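Stores, shelves and the great catalogue switch

Hello again from the supplies office. If you work on the wards at Wosstead you will have noticed that some of your usual boxes look different, and a few of you have rung to ask what on earth is going on. Fair enough! We changed the way we order our everyday consumables this spring and I promised I would write something for the newsletter, so I finally sat down with a pot of tea and did it.

The short version is that Wosstead and Prornodstead now buy their gloves, dressings, syringes and so on together. We used to run two separate orders with two separate price lists, and when Gert Kekana in the pharmacy laid them side by side we found 231 items that both hospitals were buying from different suppliers at different prices. Some of the gaps were pennies. One (a very ordinary sterile saline pod, I won't embarrass anyone) was nearly double at our end, and had been for years.

So everything on that list has gone through a single contract with Meinecke, who also deliver to both sites. Their van comes to us first thing on Tuesdays and then goes on to Prornodstead, and if they send us too much of something it can hop back on the van and go to them. I know it doesn't sound thrilling but I was ridiculously pleased the first time it worked.

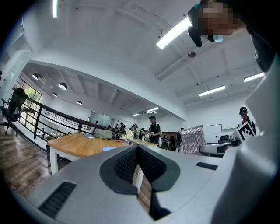 A face mask on, and a head bent over the kit.

Now for the grumbles, and I do read them all. The biggest one by a mile has been the medium nitrile gloves, which several of you say tear at the cuff. I've passed that on and Meinecke are sending a different make for you to try. Please use the feedback slips in the box lid and write down the batch number, even if you're cross and in a hurry, as I can't do much with a slip that just says "rubbish" (three of those so far).

The second grumble is the ordering screen. Nistent, the system we all log in to, still shows the old item codes next to the new ones, and if you pick the old one your order sits in a queue until I spot it. The old codes will vanish in September. Until then, look for the codes starting with a letter and you'll be fine. Outpatients have printed the common ones and stuck them by the computer – very sensible, and they're happy to share the sheet if you ask nicely.

A few things have not changed. Implants, anything made to measure and all the theatre trays are still ordered the way they always were, through the theatre stores desk. Medicines are nothing to do with me either, so please keep ringing pharmacy for those – I only ever put you through to Gert, and you could have saved yourself the hold music.

We're adding the wound care range next. If you have a dressing you truly can't do without, tell me by Sun 20 June and say which patients you use it for. An email is fine, or ring me on extension 491. I'm in the office most mornings, and if I'm not at my desk I'll be down in the loading bay arguing with a pallet.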